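2019년 1월, 토요일

아침에 눈을 뜨니 창문에 성에가 잔뜩 끼어 있었다. 보일러를 한 칸 올려놓고 이불 속에서 한참을 더 뭉그적거리다가, 오늘은 꼭 목도리를 마저 떠야지 하고 겨우 일어났다. 지난 5월에 사 둔 실인데 여름 내내 바구니 속에서 잠만 자다가 이제야 바늘에 걸렸으니 실한테 좀 미안하다. 그때 한 타래에 3,000원 하던 떨이 실이었는데, 막상 떠 보니 촉감이 얼마나 포근한지 모른다.

본은 레일린 탭셀(Raelene Tapsell)이라는 분이 쓴 뜨개책에서 골랐다. 79쪽에 나오는 '애슈비'라는 무늬인데, 사진으로 볼 때는 간단해 보이더니 열두 단마다 꼬임이 들어가서 텔레비전을 보면서는 도저히 못 뜨겠다. 어제 저녁에 드라마를 틀어 놓고 신나게 떴다가 꼬임 방향이 반대로 간 걸 자기 직전에야 발견했다. 그냥 둘까 하다가 눈에 밟혀서 결국 다 풀었다. 남편은 옆에서 아무도 모를 거라고 했지만, 내가 아는데 어쩌나.

점심은 어제 끓인 미역국에 밥을 말아 먹고, 엄마한테 전화를 드렸다. 엄마는 목도리가 길면 밥 먹을 때 거추장스럽다고 짧게 뜨라 하시고, 나는 두 번은 감겨야 따뜻하다고 우기고, 그렇게 한참을 옥신각신하다가 200센티미터에서 조금 줄이는 걸로 합의를 봤다. 엄마 목소리가 감기 기운이 있는 것 같아서 마음이 쓰인다. 다음 주에는 배랑 생강을 좀 사서 다녀와야겠다. 그때까지 목도리를 끝내서 가져가면 딱 좋을 텐데, 내 손이 그만큼 빠를지 모르겠다.

오후에는 볕이 잘 들어서 창가에 앉아 내리 떴다. 한 줄씩 올라갈 때마다 무늬가 조금씩 살아나는 게 어찌나 예쁜지, 차가 다 식는 줄도 몰랐다(새로 산 유자차였는데!).

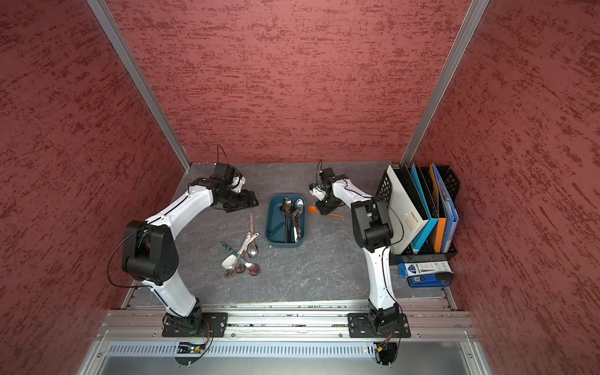 남은 고민은 술을 무슨 색으로 다느냐 하는 것이다. 몸판이 회색이라 같은 색으로 달면 얌전하기는 한데 엄마 얼굴이 너무 어두워 보일 것 같다. 벽에 둘러친 저런 검붉은 색, 얼룩얼룩한 바탕에 더 진한 진홍빛이 가로로 흐르는 색이면 회색 옆에서도 곱겠다 싶다. 바닥판의 청회색하고 나란히 있는 걸 보니 두 색이 제법 잘 어울린다. 엄마는 빨간색은 남사스럽다고 하시겠지만 막상 둘러 드리면 거울 앞에서 한참 계실 분이다. 실 가게에 저 비슷한 색이 있는지 월요일에 나가서 물어보고, 없으면 자주색이라도 한 타래 사 와야지.

저녁에는 남편이 김치전을 부쳐 줬다. 가장자리가 바삭하니 맛있어서 두 장이나 먹었더니 배가 불러 바늘 잡기가 싫다. 오늘은 여섯 단만 더 뜨고 자야겠다.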